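Two-arm bench cell - pre-run safety checklist, with comments
Issued by Hakov, cell safety

1. Finger tips. Check for burrs, lint and worn edges. Wipe with a dry cloth.
Comment: scuffs on the housing are cosmetic. A flattened tip is recorded and measured before thin plastic sleeves are handled.
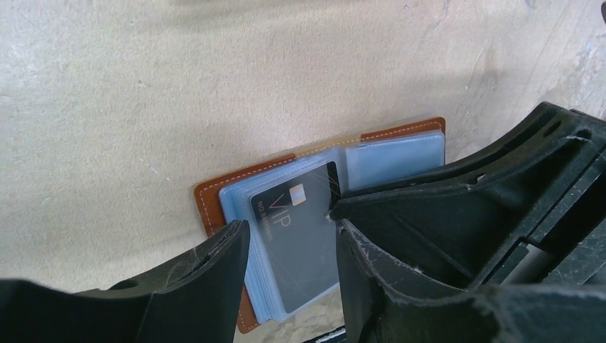
Does a worn tip mean the cell has to be locked out?
Lockout applies only if grip force reads outside the set limit; otherwise order a spare and carry on.

2. Cables. Run both arms at slow speed through full reach. No cable may go tight or touch a joint housing.
Comment: slack is acceptable, snagging is not.
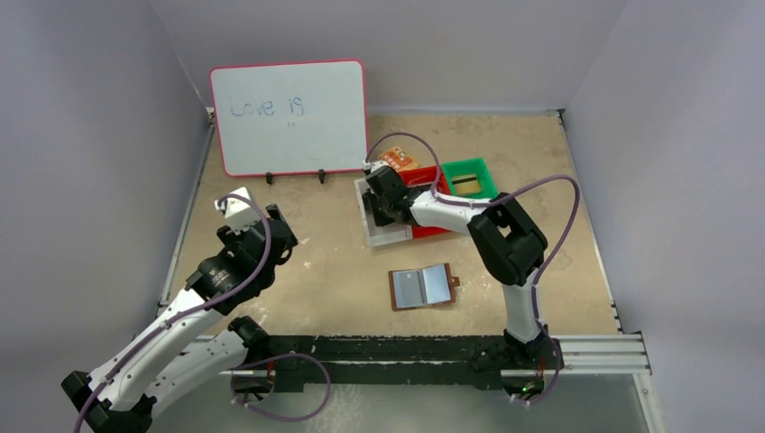
3. Shared reach. Each program must state which arm has right of way over the middle of the table. Keep 200 mm between wrists unless a handover is programmed. The long loop standing above the right arm's elbow counts as part of that arm when clearance is set - measure from the cable, not from the link. Refit ties if the loop has grown since the March check.

4. Work items. Place bins and trays before power is enabled. Hands stay out until both arms report stop.

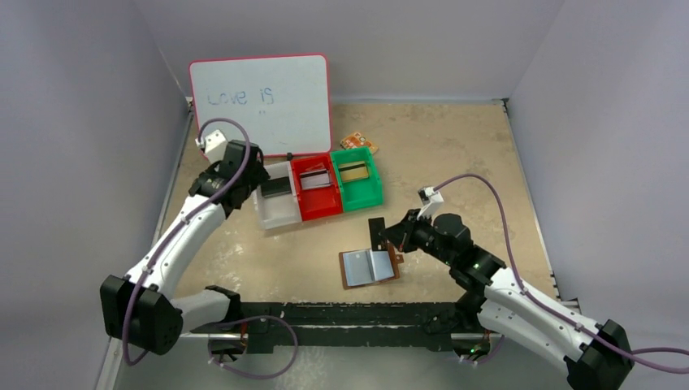 Item 4: three bins, one card in each, wallet open in front.

Last updated: April 2020
Contact: Hakov cell safety desk | © Hakov | Back to top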